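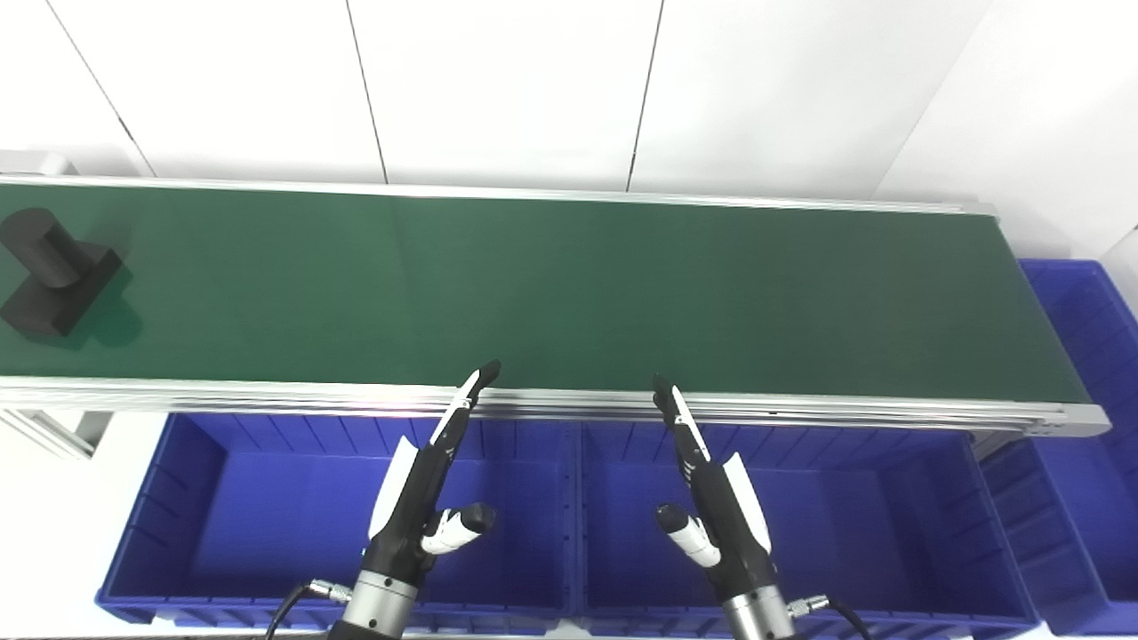
Stunley Floor Finishes, data card

What's in it
Records of 112 floors in older houses: what they're made of, what was put on them, and how they looked when someone finally moved the rug. Cork, lino, slate and far too much peach-coloured tile.

Files
floors.csv has one row per room.
finishes.csv lists oils, waxes and varnishes by room. Owners supplied the names, so "the stuff in the tin" is a valid entry.
wear.csv scores each floor from 1 to 6. Ross Munro did the scoring and doesn't give sixes.

Known problems
Colour names are a mess. Grey covers everything from fog to wet cement.
Room 5 in the Solanki house was entered twice, as a laundry and as a study. Both owners are sure.
Hallways are scored at the centre only, so the skirting edges got off lightly.

Changes in version 2
Metric units throughout. Rania Lamrani fixed the stair treads, which had been listed as very small rooms.

Contact
Deepak Mittal, most Tuesdays. Please don't send him carpet.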